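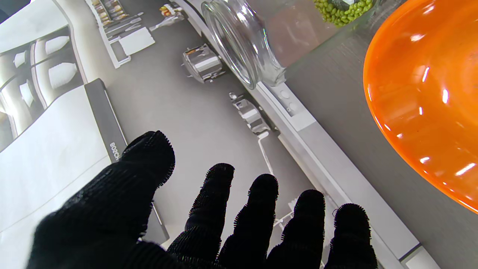
Radosław Michalski had read the Orketti brochure twice and still could not find the verb. The institute in Nenville "advanced" and "amplified," but what did it do?

"It anticipates," said Lucienne Hoarau, who ran the place. "It knows what you want before you ask."

"So what do I want?"

She turned the laptop toward him. The cursor blinked for 30 seconds.

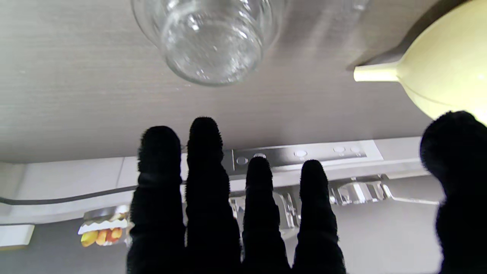
A glass cup and a yellow funnel.

"Coffee," it printed.

He had a full cup in his hand. Lucienne wrote something down and looked pleased.

"It has 354 published results," she said.
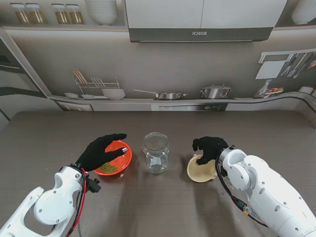
"How many did somebody else get too?"

"Four are under review." She closed the lid - gently, as if it might hear. "You're a hard man to amplify, Mr. Michalski."

He drank his coffee and asked where he could park until November.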